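Riltance Table Cover – Set-Up Guide
Section 6: Laying the cover and the cardboard sheet

The cover goes directly on the tabletop. It does not have to reach every edge.

1. Clear the tabletop and wipe it down. Remove grit from any grooves.
2. Unroll the cover with the printed side up. Leave it for 11 minutes before smoothing.
3. Smooth from the center outward with a dry cloth.

Note: The cover is slightly translucent. On a grooved tabletop, faint stripes show through the marble print. This is normal and needs no correction.

4. Place the cardboard sheet on the cover with the black dot facing up.
5. Set the tissue pack in front of the sheet, clear of its near edge.

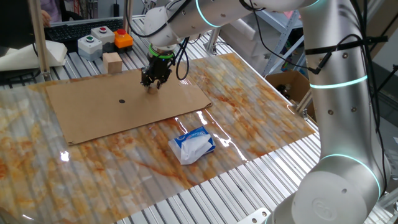 Fig. 6-1. Cardboard sheet and tissue pack on the marble-pattern cover.

Caution: Do not slide the cardboard across the cover. Lift it and set it down again. Cut edges can scratch the gloss finish.

6. Check the corners of the sheet. A slight curl is acceptable. If a corner lifts by more than 6 mm, turn the sheet over, press it flat overnight under a board, and repeat step 4.
7. Check that the dot can be seen from the working position – move a lamp if necessary.
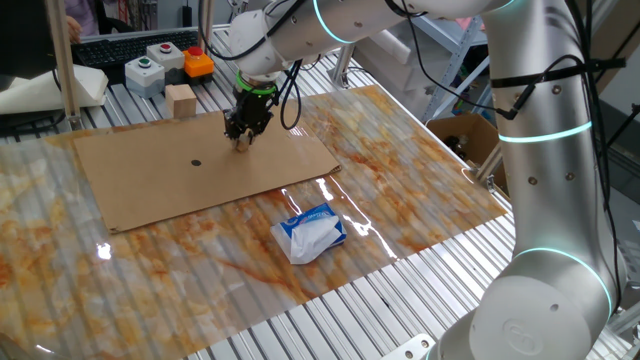 Glare depends on the lighting and on how flat the cover lies. Small bright spots are acceptable if they stay off the cardboard. A streak beside the tissue pack, to its right, can be left as it is. If a reflection makes the dot hard to see, lower the lamp or smooth the cover again as in step 3.

Replacement covers are listed under part number 355. For cleaning, see page 81.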